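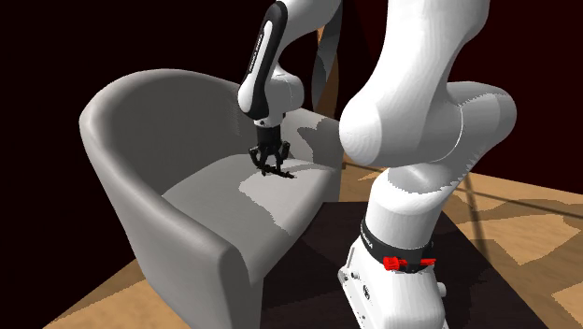
**Arm keeps stopping just above the seat cushion (sim, Franka + parallel gripper)**

**silholm_kev**
Hi all, I'm losing my mind a bit over this one. Simulated Franka on a dark table beside a grey tub chair, and the job is to reach over the near arm of the chair, come straight down and touch the seat. Planning to the pre-touch pose works nearly every time. Then the last bit of the descent dies, fingers nearly on the cushion, and the planner reports the goal state in collision.

I ran it 301 times overnight with different start poses and only 19 got all the way to contact. Cartesian path for the descent, joint space for everything before it. I've fiddled with the tolerances and the colour of my error logs is the only thing that's changed. Any ideas?

**Lozano**
What's your collision mesh for the chair? If you let the importer build a convex hull, a tub chair turns into a solid lump. The hull fills in the whole bowl between the arms.

**silholm_kev**
Checked that first -- it's a decomposition, not a single hull. I can get the gripper well down inside the shell before it complains, so the bowl is definitely open.

**bolell**
Padding. I'd put money on it. Have a look at whatever your scene config applies to every object by default. Mine was inflating everything and I lost most of February to it.

**Lozano**
Disagree, padding would have bitten him on the armrest too. The forearm goes past that on the way in.

**bolell**
Only if he passes close to it! He could be coming in high and never find out. Kev, turn on the padded geometry in the viewer and look.

**nemwood**
Can I be annoying and ask why you're planning into contact at all? I'd plan to a hover pose, hand over to an impedance controller and go down until the force estimate trips. Asking a collision-free planner to touch something is asking for grief, whatever the padding's set to.

**bolell**
Sure, but then the bug's still sitting there and it'll get him on the next bit of furniture.

**nemwood**
Fair. Fix both, then. I just wouldn't trust a planner for the last 19 mm of anything.

**silholm_kev**
OK, bolell gets the beer. Padding was on, and it was set on the robot links as well as the objects, so the fingers and the seat were both fattened up. Took it off the finger links, allowed finger/cushion collisions for the descent only, and reran a batch of 100. Got 70 to contact.

**Lozano**
I'll wear that. What are the other 30 doing?

**silholm_kev**
Mostly the elbow. It picks an odd config on the way in and the Cartesian path runs into a joint limit partway down. A few I can't explain yet.

**Nestor Enriquez**
Seed your IK from the hover pose and reject any hover solution that can't finish the descent. Cheap check, do it before you plan the approach. And I'm with nemwood on the controller handover, especially if this is ever going near hardware.

**silholm_kev**
Cheers, will try the seeding tonight and leave the impedance stuff for the weekend. Does anyone have gains they like for a soft seat? Mine bounces like mad at the defaults.

**nemwood**
Drop the stiffness in z and leave x and y alone to start with. I'll dig my config out after tea and post it.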